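首页 > 资讯 > 架空历史与舰船 > 短讯

《Hotberg舰队志》第四卷上线，老读者等来了巡洋舰那一章

连载了好些年的架空海军史《Hotberg舰队志》终于在本月放出了第四卷，篇幅177页，电子版可以在Skotville兵棋社的网站上直接下载，纸质版也同时开放预订。喜欢这个系列的朋友大概都记得，上一卷结尾停在船台上那艘迟迟没有下水的巡洋舰上，论坛里为了它到底装几座炮塔，足足吵过好几轮，如今总算可以翻到下文了。

先给没有读过的朋友简单说说来龙去脉。这套书写的是一个并不存在的北方沿海小国Hotberg，它夹在两个大邻居中间，钱不多，港口倒是不少，偏偏历任海军大臣都想要一支像样的舰队。故事从蒸汽与风帆并用的年代写起，第一卷讲木壳炮舰和岸防浅水舰，第二卷讲鱼雷艇热潮，第三卷进入前无畏舰时代，第四卷则把时间推进到大战前夜以及开战后的头几个年头，主角换成了装甲巡洋舰和轻巡洋舰。写法上一直模仿老派的舰艇年鉴，先列数据，再讲设计经过，最后才是服役履历，中间穿插着议会辩论的摘抄和船厂工程师的私人信件，读起来像在旧书店里翻到了一册真的资料。

第四卷的重头戏，自然是那级让人惦记了许久的“Sekiguchi型”巡洋舰。在书里的设定中，Sekiguchi是一家来自远东的造船事务所，因为报价便宜、交图又快，被Hotberg海军部请来做方案。头一版图纸送到的时候，海军部上下都很高兴，舰体修长，航速漂亮，主炮也摆得整整齐齐。可是等到船厂的老师傅们坐下来细算，才发现北方港口冬天要破薄冰，舰艏得加强，加强之后舰艏就沉，舰艏一沉，前部炮塔在大浪里就几乎没法用。于是图纸改了又改，先是把前炮塔往后挪，接着把锅炉舱缩短，再往后连军官餐厅的位置都换了三回。作者把这段来回拉扯写得津津有味，光是海军部与事务所之间的往来信件就占了整整一节，语气从客客气气一路写到咬牙切齿，编辑部里有同事在午饭时间读到这里，笑得饭都凉了。

最终建成的舰只有8艘，和最初的造舰计划相差甚远，原因也交代得很细：预算被陆军的铁路项目分走了一块，装甲钢要从国外进口，价格又在战争临近时一路上涨。首舰下水的那一段写得格外动人，港口小城里几乎家家户户都有人在船厂做工，下水那天学校放假，面包房一早就把货卖光了，乐队在雨里吹走了调，大家也照样鼓掌。熟悉这个系列的读者应该知道，作者向来愿意在这些地方多花笔墨，哪怕有人嫌进度慢，说看了半天还没见到一场海战，他也没有改过这个习惯。我们倒觉得这正是它耐读的地方，船毕竟是人造出来的，也是人开出去的嘛。

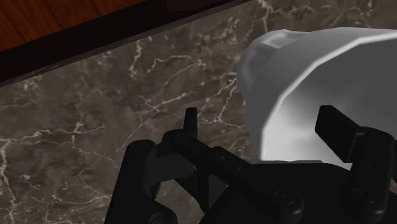 至于海战，这一卷当然也没有缺席。全书后半部分集中写了Podville海峡的一次遭遇战，Hotberg的巡洋舰分队在晨雾里撞上了邻国的布雷编队，双方都没有料到会在那个时间、那个位置碰见对方。开战之初信号旗看不清，无线电又互相干扰，分队里有一艘舰跟错了领舰，绕了一大圈才归队，反倒阴差阳错堵住了对方的退路。作者没有把这场仗写成一边倒的大胜，Hotberg一方受损不轻，而且战后调查暴露出一大堆毛病，比如弹药提升机容易卡住、测距仪的镜片在低温下起雾、损管训练形同虚设。书中附了一份战后调查委员会的报告，措辞冷静得很，跟前面报纸上的欢呼放在一起读，别有一番滋味。

值得一提的是，这回的附录比前三卷都要扎实。除了惯例的舰艇线图和武备表之外，还新增了一份港口与船坞的变迁图，把Podville军港从小渔港一步步扩建成主基地的过程画了出来，哪一年修了防波堤，哪一年添了干船坞，都标得清清楚楚。另外有一篇专门谈命名规则的短文，解释为什么Hotberg的巡洋舰用河流命名，驱逐舰用风的名字，扫雷艇却全都用鱼来命名，理由说起来有些好笑：第一任扫雷艇队长是个钓鱼迷，报上去的名单没有人细看就批了下来，后来大家叫惯了，也就一直沿用。像这样的小段子书里还有不少，散落在脚注当中，建议不要跳着看。

说到脚注，不得不替性急的读者提个醒。第四卷的脚注数量多，有几条还牵涉到前几卷的情节，比如第二卷里那位因为鱼雷艇事故被免职的船厂监理，这一次换了个身份重新出场，成了巡洋舰改造方案里的关键人物。没有读过前文的朋友也能看懂主线，只是少了些“原来是他”的乐趣。Skotville兵棋社为此把前三卷重新排了版，改正了一批错字和单位换算上的毛病，放在同一个下载页面里，老读者也不妨换成新版，尤其是第三卷的装甲厚度表，旧版里有两列数字对调了，这些年害得不少做模型的朋友白费了工夫，社里在更新说明中特地道了歉。

配套的兵棋规则也一并更新了。新规则围绕巡洋舰作战重新调整了视距和通信两个部分，雾天里下达的命令有可能延迟一个回合才生效，也有可能传到错误的舰上，玩起来手忙脚乱，倒很贴合书里那场遭遇战的气氛。规则册提供4个想定，难度由浅入深，头一个是简单的护航任务，适合带新手入门，最后一个便是完整的Podville海峡之战，一局下来恐怕要占掉整个下午，茶水点心请提前备好。社里说，想定中的天气表是参照书中的气象日志编排的，冬季想定格外容易碰上大雾，习惯靠远距离炮战取胜的玩家可能要换一换思路了。

纸质版方面，首印2000册，采用线装可平摊的装订，折页的舰艇线图可以整张展开，对做模型和画图的朋友来说很方便。预订的读者会额外收到一张“Sekiguchi型”首舰的侧视大图，正面是建成时的状态，背面是战时改装后的样子，对照着看就能发现桅杆矮了一截，后部多了一座探照灯平台，救生艇的位置也挪过了。电子版读者可以在下载页面取得同一张图的文件，自己拿去打印就行。海外寄送照旧由社里统一安排，邮费按地区计算，详情请看预订页上的说明，填写地址时请把邮政编码写全，上一卷有好几份包裹就是因为漏了编码，在路上兜了好大一个圈子。

读者反响目前看来相当热闹。论坛里讨论得最多的是那艘跟错领舰的巡洋舰，有人认为舰长应该受罚，有人认为他在混乱之中的判断其实很有担当，还有一位读者干脆按照书里的航迹画了一张逐分钟的态势图，发现有一处转向的时间对不上，作者在回帖里大方地认了，答应在下一次修订时改过来。也有人对Sekiguchi事务所的结局意犹未尽，书里只说他们收到尾款之后便不再接北方的订单，至于后来去了哪里、又给谁家设计过船，一个字都没有提，难免叫人多想。

下一卷的内容，社里只透露了一点点：时间会走到战争结束和条约谈判，舰队要面对裁减，几艘大家已经有了感情的老舰恐怕难逃拆解的命运。作者表示大纲已经写好，潜艇部队也会正式登场，不过完稿日期还说不准，请大家耐心一些。在那之前，社里打算陆续放出几篇短篇外传，第一篇写的是Podville港一艘老拖船的故事，它在前四卷里一直在背景里跑来跑去，拖过战列舰，也拖过陷在泥里的渡轮，这次总算轮到它当一回主角，稿子正在校对，校完便会挂到下载页面上。

最后更新：2024年9月11日

联系我们 | 版权所有 Skotville兵棋社 | 返回顶部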